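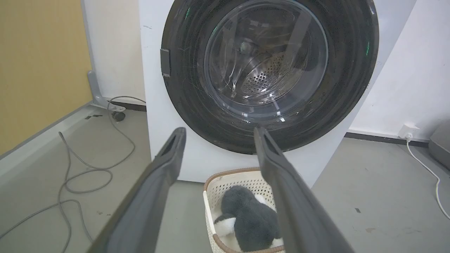

Tema 4. Lavado doméstico de textiles: antes de darle al botón. Apuntes de la sesión, van casi como los dicté, perdonad el desorden. Empezamos por la carga porque es donde más se falla en las prácticas, y con piezas voluminosas todavía más. Un peluche como el gris y blanco de la cesta no se trata como una camiseta: tiene pelo por fuera, relleno por dentro y a veces ojos o nariz pegados. Primero etiqueta, luego costuras, luego ya veremos.

4.1 Revisión de la pieza
Etiqueta de composición y símbolos. Si está cortada (pasa mucho), tratar como delicado.
Costuras: tirar suave con dos dedos. Si cede, se cose ANTES de lavar. El relleno suelto acaba en el filtro.
Piezas duras, pilas, cajas de sonido: fuera. Si no salen, limpieza en superficie con paño y se acabó.
Prueba de color con paño blanco húmedo en zona poco visible.

4.2 Revisión de la máquina
Tambor vacío - pasar la mano por dentro, que las monedas se quedan pegadas detrás de las palas. Cristal de la puerta limpio. La goma se abre con los dedos y se mira el pliegue de abajo, ahí se junta pelusa y agua vieja. Rozaduras superficiales en la goma no son motivo de parte; un corte sí.
Pregunta de Hugo Picard en clase: ¿la goma se limpia con lejía? No. Jabón neutro, paño, secar.

4.3 Programa
Funda o bolsa de malla cerrada, siempre. Si no hay, una funda de almohada anudada.
Temperatura: 30 grados.
Centrifugado: 600 como máximo. Más, y el relleno se apelmaza en un lado.
Detergente líquido, media dosis. El polvo se queda entre el pelo y luego no hay quien lo saque.
Suavizante: no hace falta. Léonie Royer defiende un chorrito en el pelo largo, lo discutimos en la próxima.
Acompañar con un par de toallas claras para equilibrar el tambor. Toallas viejas que ya no suelten pelusa.

4.4 Secado
Sacar enseguida, no dejarlo en la máquina hasta la tarde. Apretar entre dos toallas sin retorcer. Ahuecar el relleno con los dedos, sobretodo patas y cuello.
Tender en horizontal sobre rejilla, a la sombra, girándolo de vez en cuando. Una cesta calada sirve para llevarlo, para secarlo no: se queda apoyado en el fondo y la parte de abajo no ventila. Por dentro tarda más de 20 horas, aunque por fuera ya esté seco al tacto. Si huele a humedad, vuelta a la rejilla.
Cepillar al final, cepillo blando, a favor del pelo.

4.5 Para la práctica de septiembre
Parejas: Huguette Lacroix con Gaspard Lecomte, el resto como estabais. Cada pareja trae una pieza con relleno y su ficha rellena hasta el apartado de costuras. Las fichas de la serie Bruvino ya no valen, usad las nuevas (carpeta Gillix, están en la estanteria del fondo). Duración 30 minutos sin contar el ciclo.
Hervé Chevalier me debe la ficha anterior.

Pendiente: tabla de símbolos de secadora, la cuelgo cuando la tenga.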